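Print this page | E-mail this page

Grandbridge Workshop: The Room and the Table

21 September 2018

Grandbridge is the room we use for sorting and handling small household and school items. Kirsty Katene answers questions from people who would like to know what the place is like before they come in for a morning.

Overhead

The ceiling is made of flat white-gray panels, with a long fluorescent light and a ribbed silver duct running across it. There is a monitor in a black frame as well, hung at an angle. 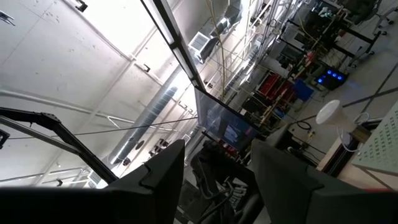
Kwame Fiadzo looked after the fitting-out, which started in April and took 10 weeks. The lighting was the slow part – the first set of tubes was too yellow and had to go back to the supplier. Air comes in at the ceiling, so bring a sweater if you feel the cold. The door code changes every month, and Kwame can give you the current one.

On the table

Small items are handled on a light-colored wooden tabletop. A bright yellow plastic basket with slotted sides is near a yellow Crayola crayon box, and next to the box is a purple coiled wristband keychain with a small metal ring. An orange-red one lies farther along. The black blocks are foam.

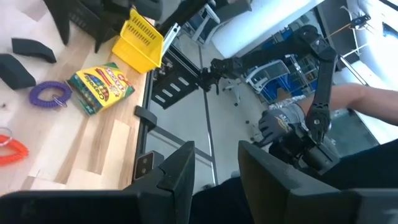

Visiting

Sessions last about 20 minutes for each group, with up to five people at a time. Efua Ayaaba keeps the list. Please leave bags on the shelf by the entrance – the table is for the items only.

Print this page | E-mail this page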